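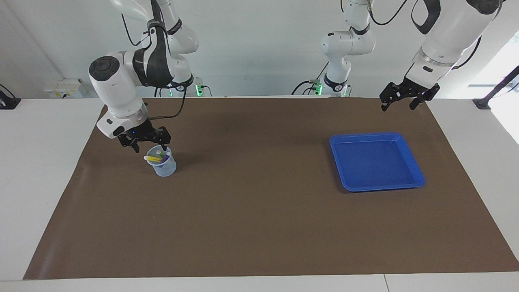 Flaltier, December

Reinhold Dreßler

Home | Papers | Methods | Data | People

4. Clutter inside a container: the cup-and-tray task

Figure 4. The cup-and-tray workspace. The right arm's gripper is above a clear cup holding four pens or markers; the left arm's gripper is open above the far right part of the mat, behind the blue tray.

The first three tasks in this paper ask the policy to pick up objects that stand apart from each other. We wanted the fourth to be harder in a very particular way. Pens standing in a cup touch each other, lean on each other, and share one small opening, so moving one of them usually moves the rest. The task is easy to state (take the pens out of the cup one at a time and lay them in the tray) and it was by far the most fun to work on, because almost every assumption we had carried over from the earlier tasks had to be looked at again.

4.1 Setup

Both arms are mounted at the back edge of a white table and reach forward over a dark brown mat (Figure 4). Each ends in a black two-fingered parallel gripper. All observations for this section come from one fixed external camera. The cup starts on the side served by the robot's right arm, which is the left side of the figure, and the tray is placed well away from it with open mat in between. That gap matters. With the two containers side by side, an early version of the policy learned to drag a pen over the rim and let it fall toward the tray, and it got away with this often enough that our score looked better than the behavior deserved. Once we moved the tray, the shortcut was gone and we could see what the policy had really learned about grasping.

The cup is clear plastic and slightly frosted, a choice we argued over for some time. A solid cup would hide the lower part of every pen, while a perfectly clear one would invite the network to read positions through the wall. The frosted one sits between these cases: some color comes through, but edges are soft. We also like that the pens differ in color. The yellow marker leaning toward the left rim and the purple one on the right are easy to tell apart, while the white cap between them is a much tougher target.

4.2 Demonstrations

We collected 3000 demonstrations by teleoperation using Detasano, our recording tool, and kept 2837 after review. A demonstration was dropped if the cup tipped over, if the operator paused for a long time in the middle of a grasp, or if the camera and joint streams drifted out of step. Operators were free to take the pens in any order. We considered fixing the order by color and are very glad we didn't, as the variety turned out to be one of the most useful things in the data. People tend to start with whichever pen has the most space around it, and they change their minds when a neighbor shifts. The policy picks up both habits.

4.3 Choosing which pen to grasp

The policy, Stukerora, predicts short chunks of motion for both arms together. For this task we added one small part, a selection head that gives each visible pen tip a score before the gripper comes down. The score is trained from the demonstrations alone: the pen the operator went on to grasp is the positive case, and all the others in that same moment are negatives. No hand-written rule about spacing or lean angle is used anywhere.

The head is run again after every pen is removed. This sounds like a detail, but it changed the results more than anything else we tried. When a pen comes out, the ones left behind often slide along the rim, and a plan made for the full cup is out of date at once. Rerunning the head costs very little, and it gives the arm a fresh choice at the moment it needs one.

4.4 Results

We ran 40 trials with the selection head and 40 without it, starting from matched layouts. A trial counted as a success only if every pen ended in the tray and the cup was still upright. The version with the head did better, and the difference was largest in layouts where two tips were close together. Without the head, the gripper would often settle between two pens and close on both. With it, the approach commits to one tip early, and the fingers turn to fit the free space on either side. Watching this behavior appear for the first time was a great moment - we replayed the recording far more often than the analysis called for.

The remaining failures are instructive. Most involve a short pen whose tip is low in the opening, where the fingers press on the rim before they can close. A smaller group comes from pale caps against the pale wall, where the selection scores become nearly flat and the arm hesitates above the cup. We tried the Scanlon augmentation set on these cases, and it reduced the hesitation but also made the scores noisier for bright pens, so we left it out of the final model.

4.5 The second arm

In the version reported above, the left arm stays near the tray and moves only to nudge a pen that has landed across the rim. We think it can do much more. In a few late sessions we let it steady the cup during the first grasp, and the rim failures with short pens became less common, though we have too few of these runs to report a rate. The coordination is also far from smooth: the steadying arm tends to let go early, before the pen is clear of the cup. Section 5 returns to this with a shared timing signal between the two arms.

Contact: Reinhold Dreßler, Flaltier | Copyright the authors | Back to top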